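September 29, 2025

Back on the relief header problem, and I've got most of a pot of coffee to get through it. Venla is off at the Gavmont site until tomorrow so I'm writing this down properly for once, mostly so she doesn't have to decode my whiteboard.

Recap for Lenni, who missed the June meeting: we're looking at the propane transfer line on the Skinik skid and asking what happens to the neighbouring vessel if the flange upstream of the isolation valve lets go and the release lights straight away. The old study only looked at a pool fire. Fair enough for its day, but the line runs at pressure and the flange points more or less at the vessel's belly (whoever routed that pipe, I'd like a word). So a jet is the thing to worry about, and direct impingement on the shell at that.

This morning I reran the Cadwaladr spreadsheet with the vessel half full. Shell temperature on the unwetted side climbs much faster than the wetted side, no surprise there, but I'd had the view factor set to the pool fire value the whole time. Aargh! Fixed it, saved it as a new tab, and left the bad tab in with a note so we can see the difference later. Please don't delete it, Lenni.

Release cases now stand at 7, and I'd like to drop 2 of them. They're both small-bore instrument fittings facing away from the vessel, and the flame doesn't get anywhere near it even with the wind against us. I'll leave them greyed out until Venla agrees. 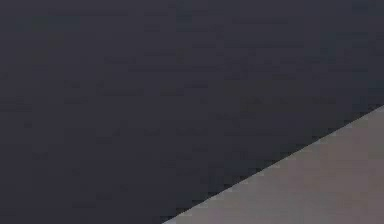
Dark grey panel.

After lunch I got going on mesh sensitivity. The Zulby solver is happy enough on the coarse grid but the flame tip wobbles all over the place, and the lift-off distance shifts every time I touch the cells near the orifice. I refined just the near-orifice block and left the rest alone. Ran to 1,737 iterations before I killed it — residuals had gone flat and the species one was sitting higher than I like. Might be the inlet turbulence setting. I'd pinched it from an old burner job without thinking too hard, and a ragged flange leak isn't a tidy burner nozzle.

Things I still don't trust:

- the soot fraction, which I've basically guessed
- valve closure time, because the datasheet and the site log disagree
- whether the drip tray kicks the jet upward if the leak is on the lower half of the flange

That last one bugs me the most. If the tray does deflect it, the flame could end up on the vapour space, and that's the worst place for it. Worth a quick separate run with a flat plate standing in for the tray before we go near the real geometry.

Also rang the Gavmont control room to ask how the deluge gets triggered. It's fusible plugs only, no flame detectors on that side, so I've taken out the early deluge assumption. The chap on shift was very patient with me.

For tomorrow: flat plate run first, then inlet turbulence, then ask Venla for the real valve stroke times. Lenni, could you check my units on the heat flux tab? I've been staring at it all day and I've stopped seeing it.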